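Soltis gradient yarn, 500 g cake

Home > Yarn > Gradient and long-repeat > Soltis

Product code: 1580
Supplied by: Grastar
Availability: in stock, all shades except Tornesura (due April)

Overview

Soltis is a four-strand yarn wound as a single 500 g cake. The strands are laid side by side and are not plied, so the colour shifts when one strand is changed for the next shade. Each change is made with a small knot. A full cake runs through its colours once, from the centre to the outside, and does not repeat.

The yarn is intended for large pieces worked in one go: shawls, blankets, wide scarves and wraps. It is less suited to garments made in separate parts, as the colours of the left and right front will not match unless both are worked from the same point in two cakes.

Specification

Composition: 50% cotton, 50% acrylic
Cake weight: 500 g
Length: 1580 m
Construction: four strands, unplied
Needle size: 3.5 to 4.5 mm
Hook size: 3.5 to 4 mm
Tension: 22 stitches and 31 rows to 10 cm in stocking stitch on 4 mm needles
Wash: 30 degrees, gentle cycle, in a net bag
Drying: flat, away from direct heat
Tumble dry: no
Iron: cool, from the wrong side, no steam

Winding direction

Cakes are wound with the first listed shade at the centre. To start with the last listed shade, work from the outside. Cakes can be rewound to order at no charge. Write "reverse" in the order notes. Rewound cakes cannot be returned.

Working notes

The knots are trimmed to 5 mm. Leave them in place and work over them. Do not cut them out and rejoin, as this shortens the blend and leaves eight ends to sew in. On lace patterns the knot can be moved to the wrong side with the tip of the needle.

Because the strands are unplied, blunt needles are recommended. Sharp tips tend to split the yarn, mainly on decreases worked through the back loop. Wooden needles give more grip than metal ones and make dropped strands easier to spot. 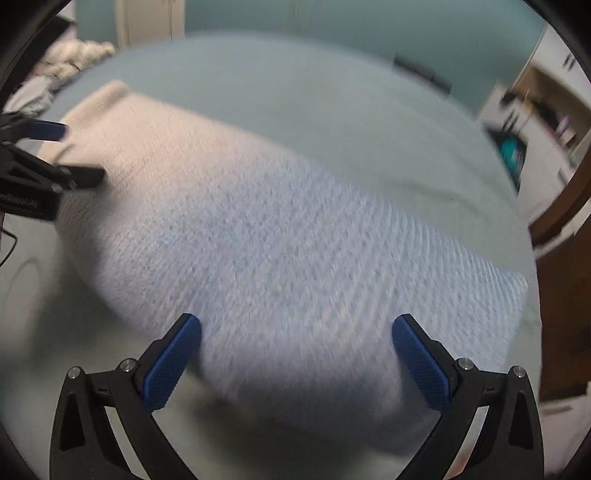 For a triangular shawl started at the point, the early colours cover many rows and the later ones very few. Choose the winding direction with this in mind. On a rectangle the bands stay closer to equal depth.

Ribbing takes more yarn than stocking stitch over the same width. Where a ribbed border is planned for the end of the piece, set aside 31 g before casting off the main section. Weigh the cake, not the work.

Blocking

Soak in cool water for 20 minutes, press out between towels and pin to size. The cotton content means that the fabric holds its shape when dry but relaxes in use. Ribbed sections should be left unpinned.

Related items

Soltis 900 m cake, three-strand, code 900
Dimitriou blocking mats, set
Net wash bag, large

Trade enquiries: Evanthia Economou
Shade cards and samples: Filippos Panagiotou

Page last revised 2020-09-11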